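Footwear Basics, Session 3: Slides and Other Open Shoes
Handout to go with the talk. Read before the practical, bring it with you 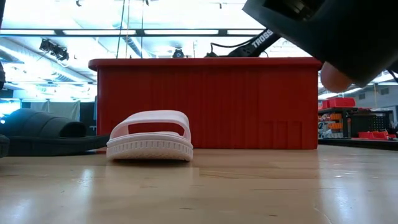 Fig. 1. Two slides and a storage bin. Compare the straps.

Notes are a bit rough this time, I was still changing the order this morning. Sections 1 to 4 are what gets tested. Section 5 is for your own homes.

1. What counts as a slide

Slip-on sandal, open at the back, one strap across the foot. No toe post. No buckle at the heel. If it has a post between the toes it's a flip-flop and goes in session 4. If it has a closed toe and open back it's a mule or a clog, also session 4.

Some slides have an adjustable strap. Still a slide. Don't argue about this one in the practical please, we lost a lot of time on it in February.

2. Parts – learn the names

Strap (or upper) – the piece over the foot
Footbed – what the foot sits on
Midsole – the thick bit in the middle, if there is one. Often moulded in one piece with the rest
Outsole – touches the floor
Sidewall – outside edge of the sole, seen from the side

On the white one in Fig. 1 look at the sidewall. Row of small rectangular perforations. Write "perforated sidewall" on the sheet, not "holes". Holes goes in the damage column and you will confuse whoever reads it after you.

3. Straps

Two sorts to know for now.

Plain wide strap: one curved band, stands up by itself as an open loop. White slide in Fig. 1. Things to check on any strap like this – the two places where it meets the sole. Bend gently outwards with a thumb and look for a split or a gap. Do both sides, the inner one gets forgotten.

Padded strap: puffy, rounded, sometimes ribbed. Dark grey slide in Fig. 1, grooves run across it. Things to check – dirt down in the grooves, flat spots in the padding, seams if it has any. Run a finger along every groove. Dust you can't see you can usually feel.

Squashed padding: leave it a day before you write it down as damage. A lot of it comes back once the weight is off.

4. Sorting and the sheet

Same routine for everybody:

a. Clear table, shoes on it, bin behind. Nothing goes in the bin until it's been looked at.
b. Turn the slide side-on. Look at sole thickness and sidewall.
c. Turn it over. Outsole: tread worn at heel? at ball of foot? even?
d. Strap, as section 3.
e. Find its partner. Check size on both, not just one. Left and right do get mixed across sizes, more often than you'd think with plain colours.
f. Fill in the sheet. Then bin.

Colour words for the sheet: white, off-white, grey, charcoal, black, brown, other. Use charcoal for a dark grey that could be mistaken for black in poor light. Take it to the window if not sure.

Singles: do not throw out. They go in the Nikik tray by the door with a blank label until the end of the session. Anything left over then is written up as a single.

The Gronedlow store holds 2,000 pairs when full, so a wrong colour word realy does matter. Last check there found 76 pairs with the wrong entry. Most were charcoal put down as black.

5. Storing at home

Bins: rigid plastic with ribbed walls is fine. Ribs stiffen the side so you can use a thinner wall. A rounded rim is easier on the hands when you lift a full one.

Size – don't buy the deepest. Shoes at the bottom get crushed and padded straps suffer first.

Packing order:
Thick soles at the bottom, soles down
Padded straps on top, nothing over them
Pairs side by side, heel to toe if they're wide
No lid until everything is dry. Foam soles hold water longer than they look

Washing: lukewarm water, 40 degrees at the very most, drop of washing-up liquid, soft brush. Old toothbrush for grooves and perforations. Rinse, shake, stand on edge to dry away from radiators and direct sun. Foam shrinks with heat and there's no putting it back.

White soles yellow in time whatever you do. Drindex paste was asked about last time – try it on the sidewall near the heel first, leave ten minutes, wipe. Not on printed straps.

6. For the practical

Bring: this handout, pencil (not pen), cloth.
Work in pairs, one handles, one writes, swap at half time.
The Pelkonen sheets are in the cupboard, take 3 each. Put spares back in the folder and not on the windowsil.

Homework: pick one pair of open shoes you own. Draw it from the side and label all five parts. Add one line on where it's most worn and what that says about how you walk. Hand in at the start of session 4.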